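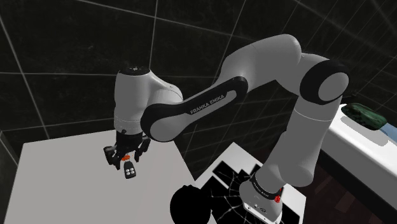 A robot built in a shared workshop should be tried on a screen before any metal is cut, one reader of our previous report wrote, and should stay there until its builders can explain every movement it makes. The same reader wished to know whether small groups have the patience for such a method. The visit to the Betholm Shared Workshop on 21/10/2024 was arranged partly with this question in mind.

The Workshop occupies the ground floor of Melnychuk Hall and is open to all residents of the district upon payment of a yearly fee. It has a wood shop, a metal shop and, since last December, a computer room reserved for simulation. Our party of 6 was received in the computer room, where the members' current project was presented. Questions were taken throughout.

The project is a simulated manipulation cell. The members chose a Franka Emika arm as the model and placed it in a virtual room with a white table, a long white counter and several small items to be handled. At the time of our visit, the exercise under discussion was the holding of a small black object with four buttons, resembling a remote control. The members explained that small objects are harder to hold in simulation than large ones, as contact between the fingers and a narrow surface must be calculated at very short intervals. When the interval is too long, the object may slide through the fingers or leave the table altogether.

The project log is kept in a bound book and in a shared file. It listed 1,831 trial runs on the day of the visit. Each entry gives the settings used, the starting position of the arm and the result. Members are asked to record failed runs in full, and the pages we were shown contained a good many of them. Entries from the early period are less complete, and some give no starting position.

The group next presented its work on viewpoints. A virtual room may be rendered from any position, and the members hold differing opinions on which positions are of use. One party favors a wide view taking in the whole arm. The other prefers a view close to the gripper, which shows less of the room but makes errors of alignment easier to judge. Both are kept for the time being.

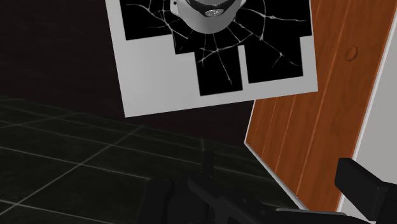
Lighting was the next item. The members had found that dark walls and floors shorten the rendering time very little, while making shadows harder to read, and a lighter set of surfaces is to be prepared. Door and floor textures are stored in a common folder so that they can be changed without altering the rest of the room.

After a short break, the party was shown the metal shop. A physical arm of simpler design is planned there, with 3 joints in place of the larger number found on the simulated model. The base plate will be drilled on the Drilteck press, which the Workshop shares with its sister site at Virkby. The press is at Virkby until the end of the year, and no drilling will take place at Betholm before its return. In the meantime, drawings of the base and the first link have been pinned up for comment.

Our party raised 2 points. The first concerned the cost of the computer room, which is met from the general fee and is not charged to the project. The second concerned access to the files. These may be consulted by any member on site, and a copy is sent to Virkby at the close of each month.

A further visit will be requested once the base plate has been drilled.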